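Notebook - track data, Hirkport stadium
April, morning session

Out at the track by 7:40 with Melaniia. She drove by remote, I kept the log. Plan was to get plain forward driving on the red surface, 58 short runs, with the human steering saved next to the video so the model has something to copy. We stopped at 42. The second battery pack would not hold charge and I had left the spare at Nazarenko.

Settings same as last time on Pestari: low speed, steering logged on every step, 40 seconds per run. Melaniia was asked to steer the way she would want the model to steer, so no sharp corrections, and to back up and start over if she drifted badly. Five runs are marked bad in the sheet. Keep them in a separate folder, do not delete. Olesia wants them for the recovery set.

Things to sort out before training:

Shadow. With the sun behind us our own shadow is straight ahead in the view. The old model slowed down for it at Tallitz, so I want plenty of these with steady forward driving. We also need the same stretch driven the other way, or it will learn that the shadow is always there.

Water. Olesia's labeling sheet has "obstacle" and "free" and nothing in between. I put "wet" in the notes column for now.

Litter and small bits. Too small to matter for the wheels. Labeled free. 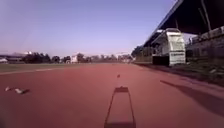
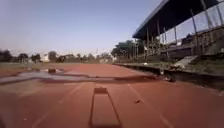

Lane lines are a question too. Where they are worn I can't always tell which lane we are in from the video alone, so the lane number has to go in the log at the start of each run. I forgot it on the first few and filled them in from memory - check those with Melaniia.

Copied everything to the shared drive before lunch. Clock offset between the remote and the video still not measured. Olesia Shevchuk has the script for that, ask her before anyone starts labeling.

Next time: both packs charged the night before, spare in the van, opposite direction first.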